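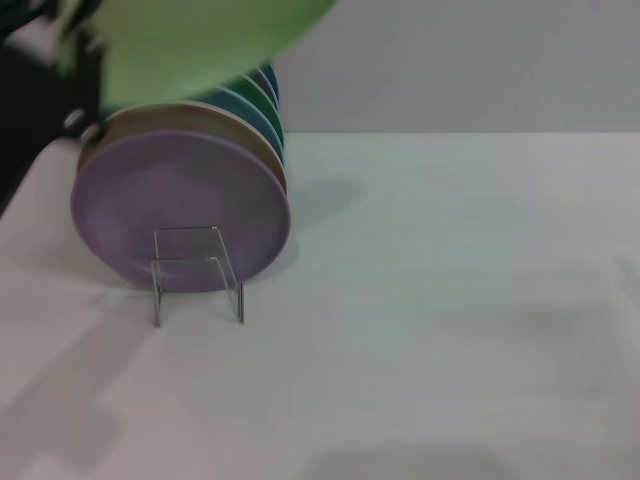
How many demonstrations do you need before a policy can load a dish rack?

Fewer than we thought. We got usable behaviour from 60, and good behaviour from 295, but only after we changed how we picked them. Steps below.

This is the write-up of the plate rack task as we run it at Tristwood. Andor Fekete did the training code, I (Pushpa Bhardwaj) did the collecting and the evals. Written fast, will tidy in October.

What you need

An arm with a two-finger gripper. A wire rack, small one. Plates in different colours, all the same size if you can get them. White table, plain wall behind. A head-height camera. We also log joint positions and gripper opening, and you want both on the same clock as the video. Check this first. Then check it again after lunch.

Step 1. Fix the rack

Tape the feet down. Ours crept a few millimetres every session and the policy learned the creep. If you want the rack to move between episodes, move it on purpose and write down where.

Step 2. Collect the first batch

Teleoperate. 60 episodes, one plate each. Vary how full the rack is at the start. Don't start from an empty rack every time, the hard part is a plate coming down next to other plates, where the rims are close together and the slot is mostly hidden from the camera.

Go at normal speed. My first lot were painfully slow and careful and the policy copied that, including the pauses where I was thinking. Yes, you'll get motion blur on the gripper and the plate it's holding. Leave it in. Andor tried filtering out the blurred frames and the insertions got worse, becuase the blurred frames are the ones where the plate is travelling.

Step 3. Cut the episodes up

Four labels: reach, grasp, carry, insert. By hand, it's dull. Mark carry as ending when the lower rim drops below the tops of the plates already in the rack. If the rack is empty use the height of the wire. Be strict or the next step is useless.

Step 4. Train, then look at where it fails

Train the first policy on everything. Run it. Save every failure with its label. Nearly all of ours were at the change from carry to insert: plate comes in tilted, lower rim lands on a neighbour, arm keeps pushing. Stop it by hand when that happens, we chipped one.

Step 5. Collect only the bit that fails

This is the actual method, the rest is housekeeping. Don't record more full episodes. Put the arm in a pose from a failed run, plate already in the gripper, and teleoperate from there to the end. Short clips, a few seconds each. Keep going until the labels of your failures spread out again.

We added 235 clips this way, so 295 recordings in total. Start poses came from 167 failed runs, some used more than once.

Step 6. Mix and retrain

Half of each training batch from the full episodes, half from the short clips. If you just pour them all together the clips swamp everything and it forgets how to reach. Uniyal (our training scripts) has a flag for the split. Skorus, the older set, doesnt, you have to write your own sampler.

What we saw

Tilted approaches mostly straighten out now before the plate goes down. It also backs off and retries, which the first policy never did. The retries came from the clips, I back off a lot when I'm recovering from a bad pose.

Still bad at: the last slot at the back. Pale plates against the white table. Anything where the gripper hides the rim it needs to see. A wrist camera would probably fix that last one, haven't tried.

Common problems

Plate rotates in the fingers during carry: grip closer to the middle of the rim, or change the finger pads.

Arm freezes above the rack: check your demos for pauses and trim them.

Works in the morning, fails in the afternoon: shadows. Blinds down, or record at both times. We did 2 sessions with the lamp moved over to the Ulberg cabinet side and that was enough.

Label files go in the same folder as the episodes, same name, .txt on the end.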